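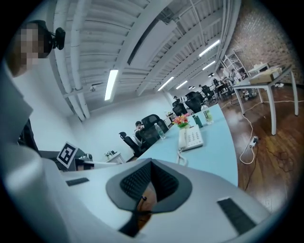 Raquel Serrano

Trade Talk > Agencies > Interviews
Last updated December 2, 2024
Search this site Go

Olga Teixeira left Rusnák in July after running its creative department, and is now executive creative director at Carnville, a much smaller shop. The press release promised "a new chapter in brand storytelling." I asked her what that meant.

"I didn't write it," she said. "It means I have a new job."

Carnville employs 60 people and has yet to make a campaign most readers could name. Its largest account is Rilldale, the furniture chain, whose last spots were directed by Melahat Akyol and ran for two weeks. Teixeira calls them underrated. I have watched them several times and would call them quiet.
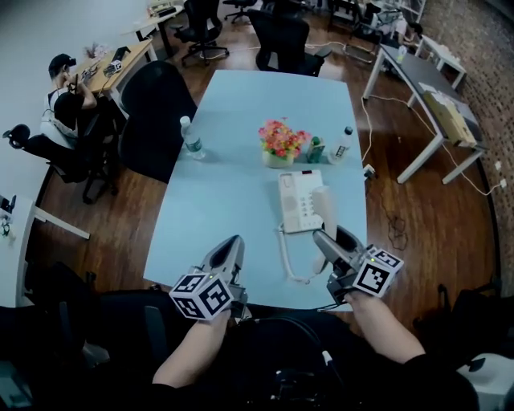

Desk with telephone, in an office with a wood floor.

She wants to bring back proper art buying, with one person whose job is to find illustrators and photographers and pay them on time. Rusnák cut that role while she was there. Did she fight it?

"I wrote a memo. Probably I should have done more than write a memo."

The agency says it looked at 923 portfolios before hiring its first illustrator, Muthu Chettiar, for the new Rilldale print work. I asked who looked at all of them. Teixeira said she saw nearly 50 herself and that Horácio Vieira, her head of art, "went through the rest, or says he did." 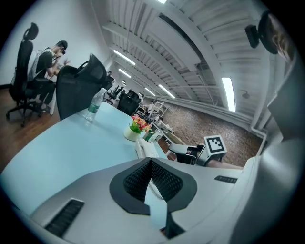

A water bottle on the desk.

Chettiar's posters are good, loose and a bit ugly around the mouths. Whether they will sell sofas is another matter, and Carnville wouldn't share any numbers. Nor would Teixeira say if the chain has signed on past the spring.

"They like us," she said. I pointed out that clients usually do until the review. "Sure. I've been through a few of those. Ask me again when the posters come down."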